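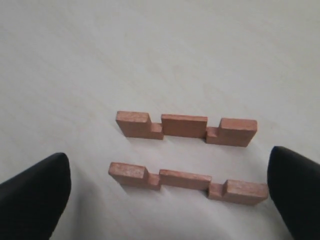
Right, I've had the Luris band on my wrist since February and a few of you keep asking if it's worth the money, so I'm going to do a little thread. Settle in, I've got a cup of tea and opinions.

1/ Background first. I'm not a gym person. I walk the dog, I walk to the station, I walk back. I bought it for sleep tracking and so I could stop getting my phone out at the till. It cost me £130 in the Patham shop, which was more than I meant to spend (the one I went in for was out of stock, classic me).

2/ Setup was fine. The app wanted my height, weight, date of birth and access to my contacts. It got three of those. Everything still works without the contacts, so if it nags you, just keep pressing skip - it gives up after the second go.

3/ Battery. The box says nine days. I get six, with the heart rate on all night and the screen set to wake when I turn my wrist. If I switch the wrist thing off I get nearly eight, but then I'm poking at it like a lift button so I leave it on.

4/ Steps! I did a proper test with this one because I'm sad like that. Counted 900 steps out loud along the canal at Vokudgate, there and part of the way back, and the band gave me 223 more than I'd done. Two hundred and twenty three! I wasn't even waving my arms about.

5/ Someone in the replies last time said to change the wrist setting from dominant to non-dominant. It had been on the wrong one the whole time. Much closer now, though it still thinks I go for a stroll whenever I brush my teeth.

6/ Sleep is the bit I really like. It's spot on for when I drop off and when I wake up. The "deep" and "light" stuff I take with a pinch of salt, but I can see that a coffee after 4pm wrecks me, and I've been arguing against that for years. Fine. You win, everyone.

7/ Paying with it is brilliant when it works. Buses, yes, every time. The self-checkouts at my supermarket, about half the time, and then you're stood there pressing your wrist against the machine while a queue builds up behind you.

8/ The strap. Oh, the strap. It's that rubbery stuff and by May I had a red patch under it. I swapped to a woven one from Kuusk and the patch went in a week. Make sure you buy the one with the 2 little metal pins included, I ordered without and had to send it back.

9/ Things I've turned off: the stand up reminders, the breathing reminders, the weekly "report card" and the buzz for every single email. It's a much nicer gadget when it keeps quiet.

10/ There's a paid plan as well. I had the free month and all I got was longer graphs and a recipe for overnight oats. Cancelled it, and cancelling only took a minute in the app, so fair play to them there.

11/ Would I buy it again? At full price, probably not. In a sale, yes, and I'd budget for the other strap straight away.

Going to try the swimming mode next month if I can find my goggles. Will add it on the end here.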